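Part 2: Setting up the Scanlon dehumidifier

If you're just joining me, Part 1 was all about picking a size, and I ended up with the Scanlon for our back room (200 square feet, one window, always clammy by March). The booklet that came with mine was four pages of tiny drawings and I got most of it wrong the first time, so what follows is the set-up I'd do now. The steps are for the Scanlon on wheels. If you have the older Irkard it's nearly the same machine, but the drain is on the left and the buttons are in a different order.

Before you plug anything in

1. Stand the box upright with the arrows pointing up and leave it there for 24 hours. I know! I wanted to switch it on right away too. Mine came on its side in the back of a van, and the oil in the compressor needs time to run back down.

2. Cut the straps and lift the box straight up off the base. Get a second person if you can, it's heavier than it looks.

3. Peel the tape off the bucket, the front grille and the power cord. There's one more strip inside the bucket, holding the float. I missed it, and the machine told me the bucket was full for an entire evening.

4. Slide the filter out from the back, check that there's no plastic on it, and slide it back in until it clicks.

Note: Keep the foam blocks if you have anywhere to put them. You'll want them if you ever move house. 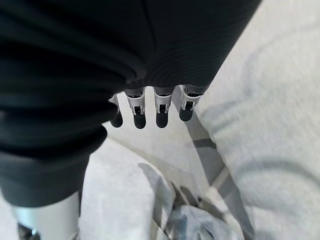 Finding the right spot

5. Leave a foot of clear space on all sides and more above if yours blows out of the top. Mine does, so nothing goes on the shelf over it anymore.

6. Pick a spot where you can reach a wall outlet with the machine's own cord.

Caution: No extension cords and no power strips. I had mine on a strip for two days and the plug got warm enough to worry me.

7. Close the window and any doors to rooms you don't want to dry. It feels wrong in a stuffy room, but with the window open you're just trying to dry out the yard.

8. Roll it into place and press down the little locks on the two front wheels.

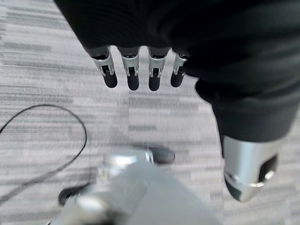
The Scanlon has to sit level, or the float in the bucket tips and shuts things off early. Set a small spirit level on top, side to side first and then front to back. On a hard floor you'll have this done in a minute. Carpet can be fussier, though a low-pile one like the gray striped carpet in the picture is a lot kinder to small wheels than anything deep and fluffy. If you've got shag, put a square of board down first and roll the machine onto that. Mine leaned a hair toward the bucket side and one thin shim fixed it.

Bucket or hose?

You can empty the bucket by hand or run a hose to a drain. I did the bucket for the first few weeks and then got sick of it (it's always full at bedtime, somehow).

For the bucket:

9. Push it in with both hands until the red light goes out. If the light stays on, pull the bucket out and check that the float moves freely.

For the hose:

9. Unscrew the cap at the back, put it somewhere you'll find it again, and screw on an ordinary garden hose. Three feet was plenty for me.

10. Run the hose downhill the whole way. No loops, no humps, and don't let the end sit under water.

11. Leave the bucket in place anyway. The machine won't start without it.
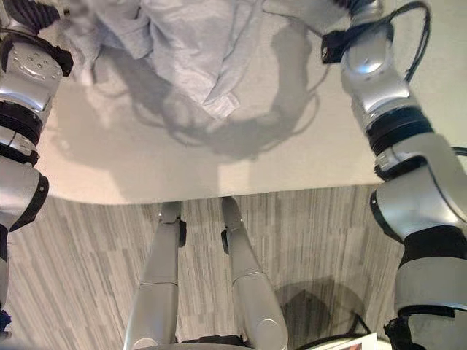 Photo: Mirko Leone

Note: Hand tight is enough on the hose fitting. I used pliers and cracked the first washer. The replacement came from Ferkley, who sell them in bags of ten, so I now have spares for life.

First run

12. Plug in and press Power. Wait for the beep before you press anything else.

13. Set the humidity to 50. You can go lower later on, but it'll run nonstop if you start at 35 like I did, and it's not a quiet machine.

14. Set the fan to high for the first day and then drop it to low.

15. Put a separate humidity gauge on the far side of the room. I use a cheap Nallell one, and it usually reads a few points higher than the display on the Scanlon. I go by the gauge.

If the fan starts but you don't hear the compressor, give it a while. There's a built-in delay of 3 minutes, and it starts over every time you switch the thing off and on again (ask me how many times I switched it off and on again). The same delay kicks in after a power cut, and after you empty the bucket,

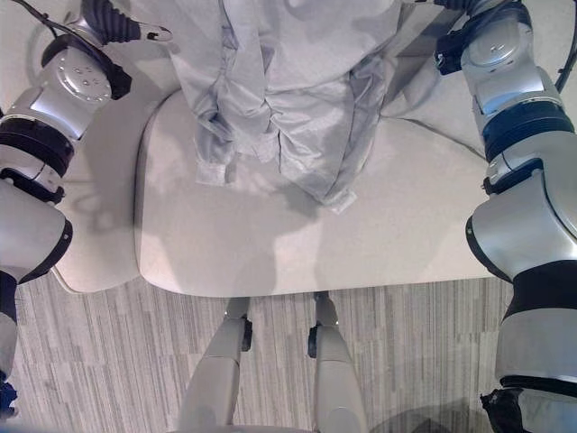

so don't panic if it goes quiet for a bit at those times too. Once the compressor is going you'll hear a low hum and feel slightly warm air coming out of the top. Both are normal.

Caution: If you smell anything burning, or the breaker trips, unplug it and leave it unplugged. Don't open the case. Call whoever sold it to you.

Setting the timer

16. Hold Timer until the number blinks, then use the arrows to pick how many hours you want.

17. Let go and wait. It saves on its own when the blinking stops, and pressing Timer again wipes it.

I run mine overnight and again in the afternoon if it's been raining. The filter light comes on after 300 hours and stays on until you hold down the Filter button, even if you've already washed the filter. Washing it is the first job in Part 3, along with what to do about frost on the coils.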